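Endedham 600 Wall-Mounted Linen Shelf
Product code E600-L. Supplied by Gistness Storage Fittings

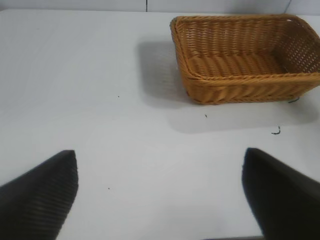 What load will the shelf carry when it is fixed to plasterboard?

The rated load of 30 kg applies only where both brackets are screwed into studs or solid masonry. On plasterboard alone, with the hollow-wall anchors included in the pack, the limit is 8 kg evenly distributed. If one bracket falls on a stud and the other does not, use the lower figure.

Overview

The Endedham 600 is a fixed shelf for laundries, linen cupboards and bathrooms. It consists of a folded steel deck, two concealed brackets and a removable front lip. The deck is powder-coated after folding, so the cut edges and the fixing slots are coated along with the faces. The standard colour is matte white. Charcoal and pale grey are made to order and are not returnable unless faulty.

The shelf was drawn up by Krystyna Bednarek as a replacement for the older Utedthorpe bracket shelf, which used exposed gallows brackets and lost usable depth on the shelf beneath. Existing Utedthorpe wall holes do not line up with the Endedham brackets. A conversion plate is available separately.

Specifications

Overall width: 600 mm
Overall depth: 295 mm
Deck height: 28 mm
Front lip height above deck: 12 mm
Clear width between end folds: 547 mm
Deck material: 1.6 mm mild steel, powder-coated
Brackets: 4 mm zinc-plated steel
Rated load, studs or masonry: 30 kg
Rated load, plasterboard anchors: 8 kg

The clear width is the measurement to use when choosing tubs or baskets. Rigid containers should be at least 10 mm narrower than the clear width in total, to allow for the inside radius of the end folds. Containers with a rolled or flared rim should be measured at the rim. Depth is less critical, as the front lip can be left off and an overhang of up to 40 mm is acceptable.

Finish and corrosion

The coating is a polyester powder. A sample deck was run for 3,000 hours in a humidity cabinet with no blistering on the flat faces. Slight lifting was recorded at one fixing slot where the coating had been scratched before the test. Touch up any scratch that reaches bare metal before the shelf is put into service. A 15 mL touch-up bottle in matching colour is included.

The shelf is suitable for indoor wet areas outside the shower enclosure. It is not suitable for outdoor use, pool plant rooms or any cupboard where chlorine is stored.

Installation

Brackets are slotted to allow 6 mm of vertical adjustment and 20 mm of horizontal adjustment. Mark the upper edge of both brackets with a level, drill, and fix loosely. Hang the deck, check for level, lift it off and tighten the wall screws. Rehang the deck and fit the two grub screws from below using the 3 mm hex key supplied.

Where several shelves are stacked, allow at least 320 mm between decks for folded bath towels. A clearance of 250 mm is adequate for hand towels and most cleaning products.

Do not install directly above a vented clothes dryer. Over a condenser or heat pump dryer, leave 150 mm between the top of the machine and the underside of the deck -- more if the manufacturer's instructions ask for it.

Care

Wipe with a soft cloth and neutral detergent. Avoid cream cleansers, steel wool and undiluted bleach. Check the grub screws once a year.

In the pack

One deck
Two brackets
One front lip
Four 50 mm wall screws
Four hollow-wall anchors
Two grub screws and hex key
Touch-up bottle
Drilling template (paper, full size)

Masonry plugs are not supplied. Baskets and tubs are not supplied.

Optional parts

Utedthorpe conversion plate, pair: E-CP2
Wasilewska hanging rail, clips beneath deck: W-HR5. Reduces the rated shelf load by 5 kg.
Replacement front lip: E600-FL (state colour)

Ordering

Matte white is held in stock and normally leaves the warehouse the next working day. Made-to-order colours take three weeks. For trade quantities or non-standard widths, contact Chak-lun Ng in the Gistness trade office with a marked-up sketch. Orders received after 2 pm are processed the following morning.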